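Washing a Backpack by Hand (and Keeping It Nice Until the Next Time)

I love washing bags. There, I said it! Give me a lunch-crusted school backpack and a free afternoon and I'm perfectly happy. My friend Rowena Maglaya says I should get out more, and then she drops off her kids' bags on my porch, so I don't take it too seriously.

Most backpacks go years without a wash. People assume the washing machine will wreck them, and sometimes it will. The foam in the shoulder straps bunches up, the coating on the inside starts to flake, and a buckle can bang around in there like a rock. Washing by hand takes a little longer but it's so much gentler, and you get to see all the grime come out (the best part!).

Empty it first

Open every pocket. Then open them again, I mean it. Pens are the big danger, followed by gum, followed by lip balm. Turn the whole bag upside down over the trash and shake it, then run the crevice tool of your vacuum along the bottom seams. Crumbs pack down into those corners and turn to paste the second they meet water, and then you're picking at them with a toothpick.

If the care tag says spot clean only, believe it. Leather trim, suede bottoms and waxed canvas don't want a bath either.

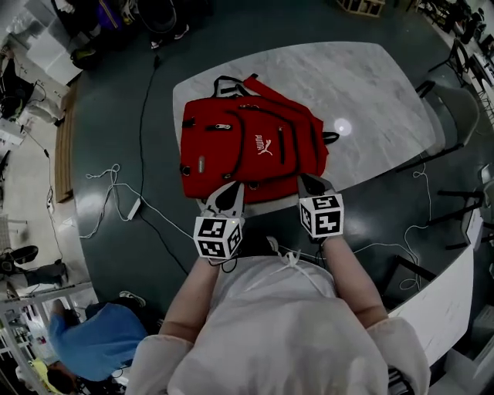
Treat the stains before the bag goes anywhere near the tub. Put it down flat where you have light and elbow room and go over the front panel first, then the bottom. A bright red bag with black zipper trim, like this one, needs one extra step, and it's a quick one: dampen a white rag, rub it on some hidden spot inside for a slow count of ten, and look at the rag. If color comes off, stick to cool water and don't let the bag soak at all. If the rag stays clean, carry on! I use a dab of plain dish soap and an old soft toothbrush, working in small circles. Grease spots get a pinch of cornstarch first, left alone while I have my coffee. Ink is trickier. Dab it with rubbing alcohol on a cotton swab, keep turning to a clean side of the cotton, and quit while you're ahead.

The bath itself

Fill the tub or a big utility sink with cool or barely warm water, enough to cover the bag. Add 2 tablespoons of mild liquid detergent. No bleach and no fabric softener, which can leave a film on nylon and spoil the water resistance. Swish the soap around before the bag goes in.

Push the bag under and squeeze it like a big sponge so the water moves through the padding. The straps deserve the most attention, especially the side that sits on your shoulders, and so does the handle at the top, which gets grabbed by everybody and cleaned by no one. Scrub those with the toothbrush, inside the folds too. Leave a colorfast bag to soak for 20 minutes if it's really bad.

Then rinse, and rinse, and rinse. I do 3 full changes of water, sometimes one more for a thickly padded bag. Soap left in the foam goes stiff and picks up dirt faster than before you started. Press the water out with your palms. Don't wring it, you'll crease the back panel and it never quite goes flat again.

Drying

Hang it upside down with every zipper open. A shower rod is fine, and a shady clothesline with a breeze is heaven. Keep red, navy and purple out of strong sun or they'll fade on one side. Roll up a dry towel and tuck it in the main pocket for the first hour, then swap it for another one. Padding fools you, it feels dry outside long before the middle is ready, so give it a full extra day before you pack it. A bag put in the closet damp will smell like a basement by the weekend!

While you've got it open

Zippers: rub a plain white candle stub or a dry bar of soap along the teeth, then run the slider back and forth. I did this to my old Talmont daypack in October and the zipper that had been sticking since forever now flies.

Loose threads: snip them, never pull. Pass a lighter quickly near the ends of nylon webbing if they're fraying, and do it outside, away from the bag's lining.

Smells: an open dish of baking soda inside the zipped bag overnight. Torunn Strömberg wrote in to suggest dry coffee grounds in a knotted sock, and I tried it on a gym bag and loved it, although the bag did smell like a diner for a while.

Torn lining: a patch of iron-on can melt the coating, so sew it by hand with a curved needle and polyester thread. Small stitches, close together, and go a little past both ends of the tear.

Next time I'm doing lunch boxes, including that horrible rubber seal around the lid. Send me your worst ones!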